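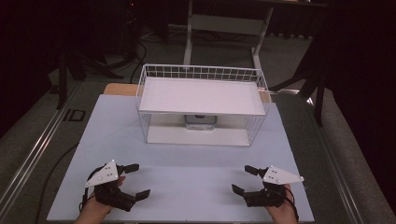

HOME & STORAGE

Give a wire basket a lid and it grows a second story. I've been besotted with this trick since June, when I first laid a flat white panel across the top of a plain white grid basket and suddenly had a shelf up there and a hideaway underneath!

The tapered shape helps, too: a bit narrower at the foot, so it never looks heavy, even on a crowded worktop. Small boxy things can live on the bottom level, where you still spot them through the bars (no more rummaging), and the smooth top stays free for whatever you reach for most.

Jarnach, the little housewares shop on Rureo Street, has 13 baskets on its back wall, and I wanted every one of them. Take your panel along and try it for size before you pay.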